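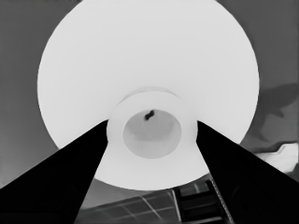
Simulated view of a two-finger gripper on either side of the hub of a white disc.

Household robotics

Household robotics is the branch of automation that deals with chores in the home, such as clearing tables, folding clothes and putting things away. Machines that do a single job, mainly floor cleaning and lawn mowing, have been sold widely since the early 2000s. A general machine that can take on many chores is still a research goal.

Handling objects

Most chores begin with picking something up. A gripper with two fingers needs a part it can close on, such as a handle, a rim or a hub. Wide, flat and smooth objects are harder, and a small error in position can push the object away – or tip it over. Shop-floor robots avoid much of this by having parts delivered in the same position each time.

Use of simulation

Many grasping methods are first tried in computer-rendered scenes, where a failed attempt breaks nothing. Results do not always carry over to real objects, as friction and weight are hard to model.

Trials

The Malano trial tested one arm on 257 household objects over 5 weeks. Its report, published on January 16, 2018, found that cups and boxes were handled well, while lids and plates often slipped. De Haan, a maker of kitchen equipment, ran a smaller test with 7 dishwashing tasks and kept a worker beside the machine throughout. The Kusaron project limits its work to sorting laundry.

See also
Galtero gripper
Industrial robot
Robotic vacuum cleaner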